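The town that practiced losing its power

I got to Ivstead on a Thursday, an hour before the lights were due to go out. They weren't really going out, of course. The town was running a pretend cyberattack on its own water and power systems, and I'd talked my way into a chair at the back of the room.

I'd expected hackers in hoodies. What I got was a school gym full of people from the clinic, the bus depot and the water plant, all squinting at printed maps and eating very good plum cake.
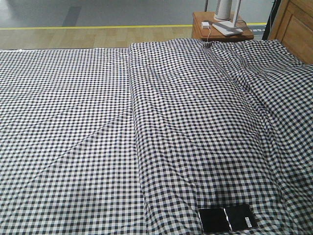
The first fake alert came in at 2 p.m. sharp. A pump station had stopped answering, and the folks from Kovach, the firm that wrote the script, sat there smiling and gave away nothing. Was it a fault? Was it an attack? The water people argued for ages before anyone thought to call the power people, who were sitting at the next table!

Then the rumors started. Kovach had written 185 made-up messages from worried residents, and they landed on the town hall desk in one great heap. I read a bunch of them over somebody's shoulder and got a little worried myself.

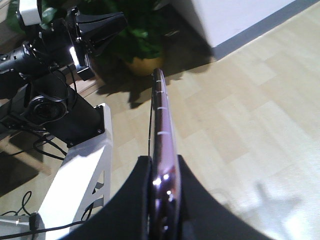
Who do you call first?

This was the part that stuck with me. Ivstead has a 700-page emergency plan (I lifted it, my wrist complained), and the phone list is on page 193. Half the numbers I saw people try belonged to folks who had retired or moved to Paiva, the next town over. 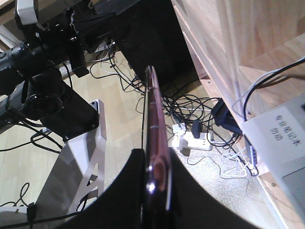 2 min read

By late afternoon they'd given up on the plan and were writing a new list on the back of a basketball poster - names, home numbers, who has a key to what. Inard, down the valley, is trying the same drill in June, and they've already asked for a copy of the poster.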